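Home | Manuals | Gidico Kitchen Cell | Setup | Support

4.2 Checking the simulated cell before the first run

Do this check each time you load the Hutley kitchen model. Both arms must be stopped.

1. Open the overhead view. Confirm that the microwave and the sink are shown, and that the counter between the two arms is clear.

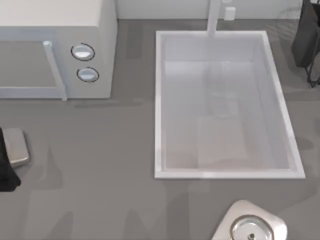
Figure 6. Overhead view, with parts of both arms at the left and bottom edges.

2. Set the speed limit to 900 for both arms. The factory value is 1000 and it is too high for a first run.

Note: The speed value has no unit. It is a setting of the Deltgate controller.

3. Change to the close view. Look at the shelf surface and its front edge. The surface must be bare.
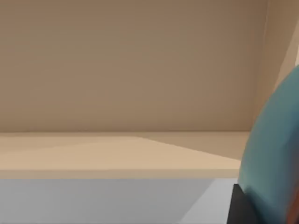
Figure 7. Close view of the bare surface, robot parts at the right.

4. If any loose item stays on the surface, remove it from the object list and load the model again.

CAUTION: Do not move the shelf to make more room for the gripper. The collision limits do not follow it.

5. Save the cell under a new name. Keep the last 3 saved versions.

If the close view stays blank, see Section 6, Camera Settings.

Last updated: June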